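Radstead's two-arm kit learns to bag the fruit

Radstead has started taking orders for Mesero, a tabletop kit with two robot arms that is aimed at college labs and small workshops. The first batch of 166 kits ships in August 2022 at $1,977 each, and the early testers sound delighted with it.

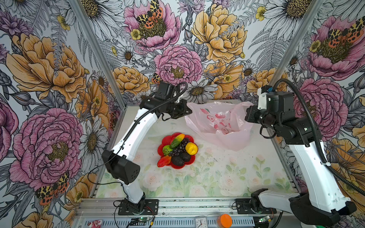 Nerea Casado and Ezequiel Urquijo have had a kit on their bench in Toledo since April. Putting it together took them one afternoon (most of it spent on cables, Urquijo admits), and the two arms were moving together before dinner. "I kept calling people over to look," says Casado. "Thin plastic is such a pain for a robot, and I wanted to start with that right away!"

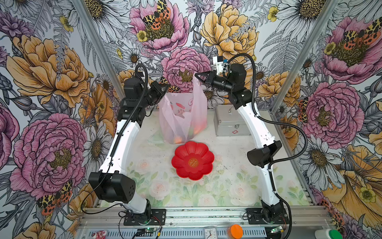 The software comes with 10 ready-made routines, and buyers can record their own by guiding the arms by hand. Bagging is the one testers talk about most. A shopping bag has to be held up by its handles while there is produce sitting in the bottom, and film this thin folds and slides every time a gripper comes near. Casado wants to try paper bags next.
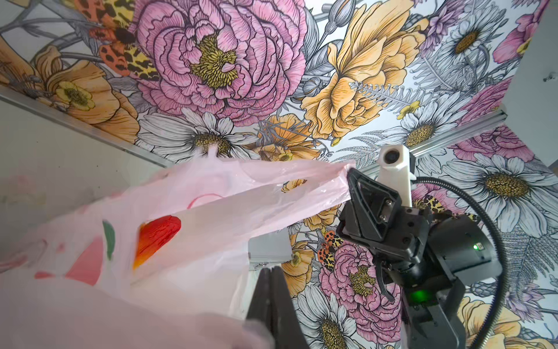 Support is handled from Willville by a small team under Vega Bravo, who answered Urquijo's first question in roughly 20 minutes. Spare gripper fingers are sold in pairs, and the manual is clear and well drawn. A longer cable set is in the works for people with deeper tables. Orders placed now will go into the second batch.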